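# Dark ring in granite around prep sink, returns after drying

**mottle_and_grout**

Speckled brown granite, small round sink basin, drop-in. Counter installed six years ago by Homholm, who have since closed their fabrication shop. A darker band has developed in the stone around the basin. It fades if the sink goes unused for a few days and comes back within a day of normal use. The rest of the slab does not change color, including the area near the front edge.

Done so far:

- Cleaned with neutral pH cleaner, no change
- Applied two coats of Proketti 307 (solvent-based penetrating sealer), 54 minutes between coats, per the can
- Water drop test on the open counter: beads, no darkening
- Water drop test inside the band: beads as well, which I did not expect

If the surface rejects water, where is the moisture coming from? I would like to avoid pulling the sink if a surface treatment will fix it. 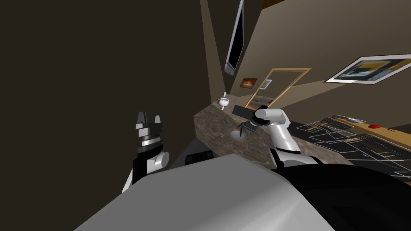 **undermount_ulrich**

Sealer isn't your problem. Your own test says the face is sealed. The water is getting in through the cut edge of the hole, where the stone is raw and usually never gets any sealer. It wicks sideways from there and you see it from above as a dark band. A third coat on top will slow down the drying and make the band last longer.

Check the bead under the sink rim. Run a piece of stiff paper around it. If it slides under anywhere, the bead has failed.

You will have to pull the sink. Sorry.

**kerf_and_caulk**

Agree with the diagnosis above, with one correction: rule out the faucet base before you touch the basin. A slow leak at the base runs along the underside of the deck and can reach the sink cutout without leaving anything visible on top. Wrap the supply connections and the underside of the faucet in dry tissue, leave the sink unused overnight with the supply on, and look at the tissue in the morning. Then run the faucet for a few minutes and look again.

If the tissue stays dry both times, proceed as follows.

1. Shut off the supply and disconnect the drain.
2. Cut the old bead with a thin plastic blade. Metal will leave gray marks on the stone.
3. Loosen the clips from below and lift the basin out.
4. Let the cutout dry until the band is gone. Mine took eleven days with a small fan.

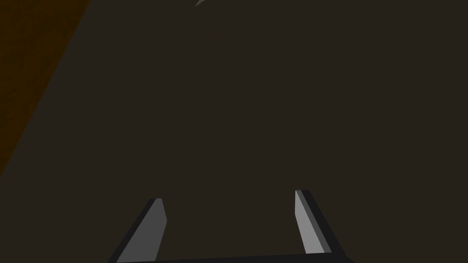 5. Brush sealer onto the raw edge of the cutout and a hand's width of the underside. Raw stone drinks far more than a polished face, so keep applying until it stops absorbing.
6. Wait for the full cure time on the can, then set the basin in neutral-cure silicone. Acetoxy silicone (the vinegar-smelling kind) can stain some granites.

Do not use plumber's putty. The oil in it migrates into stone and leaves a ring of its own, and that one does not fade when it dries. If any of your band is still there after two weeks of drying, suspect putty from the original install and look up poultice methods for oil stains before you seal anything.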